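The Knitwear Page
Posted 16/06/2024 in Closet, Gallery

Welcome to the page where all the sweaters live! I've been promising a proper gallery ever since I started sorting my closet out in public, and a few of you have been very patient with me (and one of you has been very impatient with me, hello Oleksandra). So I finally got on with it. The whole winter pile came out, everything got checked over for holes and loose ends, and then it got sorted into keep, mend and pass along.

A little background if you're new. I buy nearly all of my knits secondhand, mostly from the thrift store in Tistwood and sometimes from the Cemer flea market when I can get up early enough. I have a limit of 50 for the whole closet, which sounds like a lot until you remember that includes cardigans, vests and the things I only wear to rake leaves. I went over the limit in January. I'm back under it now and I'd like a small round of applause for that.

I don't follow any big system. I used to fold everything into those tight little rolls, and they looked so nice in the drawer, but I'd pull out one and three more would come along with it and by the weekend I had a nest. Now I fold flat: arms in, bottom up, done. Sweaters go on shelves and never on hangers. I had a gorgeous gray one years ago that I hung up all summer and the shoulders grew two little horns. I wore it anyway, with a scarf over the horns, until my sister begged me to stop.

For the laying-out part I use the bed. The dining table is too narrow, the floor has the dog's opinions all over it, and the bed is the right height for my back. It also means I can't go to sleep until I've finished, so things do get put away eventually.

Okay, on to the patterned ones, my favorite part of the pile and the hardest to be sensible about. I could give up a plain navy crewneck without a second thought. Show me two colors of yarn next to each other and I'm a lost cause!
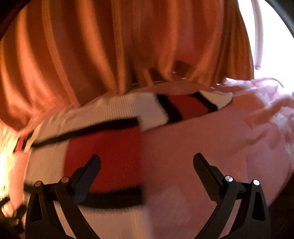
Cream, red and black, spread out on the pink with the orange-brown curtain behind. Firmly in the KEEP pile.

I love this one so much. It came home from Tistwood for 8 dollars, and I remember standing in line hugging it in case somebody asked me to put it back. Red and black can be a lot on me (I'm very pale and it can all go a bit vampire), but the cream calms everything down. I wear it with jeans, I wear it with my long brown skirt, and I once wore it over a party dress when the heating broke at my cousin's place and got more compliments on it than on the dress.

I also have to say a word for that curtain, because I get asked about it every time. It's the bedroom one, and it was bought in a hurry when we moved in and needed something up by nightfall. I meant to replace it with something pale and tasteful. Then the sun came through it one morning and the whole thing glowed orange and I changed my mind on the spot. My husband calls it the marmalade. It stays.

How I wash the multicolored ones, since that's the other question I always get: cool water in the bathtub, a small squirt of wool wash, and no soaking. I used to leave things in there while I made lunch, and that's how a lovely white and red vest became a lovely pink vest. These days I squish it for a couple of minutes, rinse, press the water out, roll it in a towel and step on the towel. (Socks off. Learned that one too.) Then it dries flat on the rack in the bathroom, and I turn it over at bedtime if I remember.

I've tried two wool washes this year. The Marell one smells of almost nothing and rinses out quickly, so it gets my vote. The Nuchit one is cheaper and the bottle lasts forever, but it foams like crazy and I was rinsing for so long that my knees went numb. Use less than the cap tells you and it's fine.

The mend pile is next on my list. There's a brown cardigan with an elbow that has given up, a green one missing a button, and a mustard thing with a pulled thread right at the front where everyone will look at it. I've got a jar of odd buttons and I'm determined to find one that's close enough. Oleksandra Onyshchenko has offered to show me Swiss darning on the elbow, and she's much neater than me, so I might just hand it over and make the coffee.

The pass-along bag has gone to my niece for first pick, and whatever she doesn't want goes back to Tistwood. If you've been reading since the first closet post, you may remember that I started this whole thing with 137 items of clothing I couldn't name an occasion for. I won't tell you the current number, but it's smaller, and the closet door shuts.

I'll add the cardigans to this page once the green one has its button. If you have a good trick for getting the fuzz off wool without buying another gadget, leave it in the comments, I read every one of them.

Filed under: sweaters, secondhand, closet sort, laundry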